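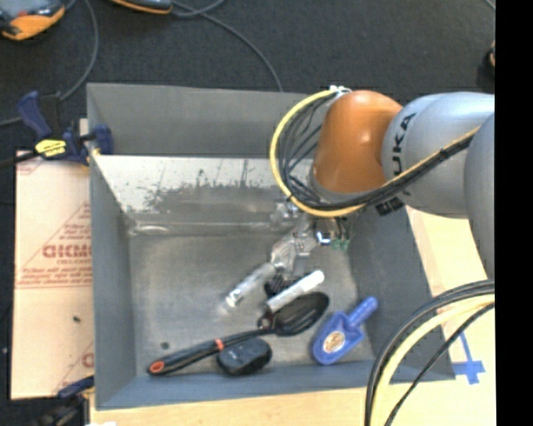
A KUKA robot arm reaching over a large gray bin

Wudthorpe cream

Wudthorpe cream is a thick, pale yellow cold cream made from beeswax, almond oil and rose water, named after the village of Wudthorpe, where it was first sold. It is used mostly on the face and hands in winter, though people who grew up with it will happily tell you that it belongs on elbows, heels, noses rubbed sore by a cold, and very nearly everything else. It is one of a large family of creams that go back, by way of countless kitchen recipes and pharmacy ledgers, to the wax and oil ointments of the ancient world, and it has changed less over the years than most of its relatives.

Name

The cream has gone by several names. The first labels said only "Winter Cream," and older customers in the village still ask for it that way. When it began to be sold in the port town of Jindport, shopkeepers there needed some way of telling it apart from the other winter creams on the shelf, and so they wrote the name of the village on the lids in pencil. The name stuck, and the makers eventually printed it. In Jellov, farther inland, it is usually called "yellow cream," which causes a certain amount of confusion, as there is a yellow ointment for horses sold in the same shops.

Origins

The recipe is credited to Angeliki Mavromatis, who kept a small pharmacy across from the Wudthorpe church and made most of her own ointments in the back room. Wudthorpe had 752 inhabitants at the time, a good many of whom worked outdoors in all weathers, and the pharmacy did a steady trade in anything that promised to help with chapped hands. Mavromatis had learned to make cold cream as an apprentice, and her notebook shows that she spent the better part of two winters adjusting the amount of wax. The early batches were too stiff to spread in an unheated bedroom, and one entry describes a jar that had to be set on the stove before the spoon would go in.

Her final version used more almond oil than was common and a smaller share of water. This made a greasier cream, and she knew it. A note beside the recipe reads, "Shines on the face. Tell them evenings." The advice to put it on at night has been printed on the jar in one form or another ever since.

The business passed to the Peeters family, who had supplied the beeswax from the beginning and so already knew the cream rather well. Under Peeters the cream moved out of the back room and into a purpose-built workshop at the edge of the village, with a proper cold store for the rose water and two steam-jacketed kettles that everyone seems to have been very proud of. The family kept the recipe but changed the container, giving up the heavy white pots in favor of a shallow glass jar with a screw lid, holding 40 grams.

Composition

Like other cold creams, Wudthorpe cream is an emulsion, which is simply a mixture of oil and water that has been persuaded to stay together. The water is scattered through the oil in very small droplets. Beeswax gives the cream its body, and a little borax dissolved in the rose water reacts with acids in the wax to form a kind of soap, which holds the droplets in place. Makers of cold cream have relied on this same reaction for generations.

The color comes from the beeswax, which is filtered but left unbleached. It varies noticeably from one year to the next, and jars bought in April are often a deeper shade than those bought in the fall. The scent is mostly rose, with a honey note that grows stronger as the cream warms on the skin. No other perfume is added.

A version without borax was introduced later for customers who preferred to avoid it. It uses a plant-based emulsifier, feels somewhat lighter, and is sold in the same jar with a green lid. Loyal users of the original tend to be polite about it.

Manufacture

The method is a simple one, although it takes some patience. Wax and oil are melted together slowly in one kettle while the rose water and borax are warmed in another. The two must be close to the same temperature when they meet, or the wax sets into grains and the whole batch has to be melted down again. The water is poured in as a thin stream, with steady stirring, and the mixture turns from a clear gold to an opaque cream within a few minutes. Stirring then goes on until it has thickened enough to be filled into jars.

A single batch comes to 520 jars. Kobe Van den Broek, who ran the workshop for many years and wrote a short and very affectionate memoir of it, recalled that filling always began on a Monday so that the jars could stand undisturbed through the week before they were labeled. He was firm on the matter of moving them too soon. "It marks the top," he wrote, "and people like the top smooth. They like to be the first one in."

Use

The cream is applied in the evening to clean, slightly damp skin. A piece the size of a pea is generally enough for the face, and it spreads a great deal better if it is first rubbed between the fingertips. On the hands it can be used more generously, and wearing thin cotton gloves overnight is an old habit in the village that has never quite gone away.

It has also long been used to take off makeup. The oil loosens powder and color, and the whole lot is wiped away with a soft cloth. Stage performers in Jindport were buying it for this purpose well before it was advertised as a cleanser, and for some years the theater there was the largest single customer outside Wudthorpe itself, with a standing order of 3000 jars a year shared among the several touring companies that passed through.

Like all creams of its kind, it works chiefly by leaving a layer of wax and oil on the surface, which slows the loss of water from the skin. It may be too heavy for people with oily skin or those prone to blemishes. It is unsuitable for anyone allergic to bee products or almonds, and it is not meant for broken skin.

Storage

An unopened jar keeps well in a cool cupboard. Once opened it is best finished within a few months, and a clean, dry spoon or spatula is kinder to it than a wet finger. In hot weather a few beads of liquid may gather on the surface. These are rose water and can be stirred back in. A cream that smells sharp or stale, a bit like old nuts, has turned and should be thrown away.

In local life

Wudthorpe holds a small winter fair at which the first jars of the season are sold from a table outside the old pharmacy. The building is now a bakery, though the ointment drawers are still in place behind the counter and are used for paper bags and string. Mavromatis's notebook is kept in the reading room at Jellov, where it may be seen on request. Several of its pages are translucent with almond oil, and the recipe itself is on one of these, best read with a sheet of white paper slipped behind it.

See also

Cold cream
Beeswax
Rose water
Emulsion
Hand care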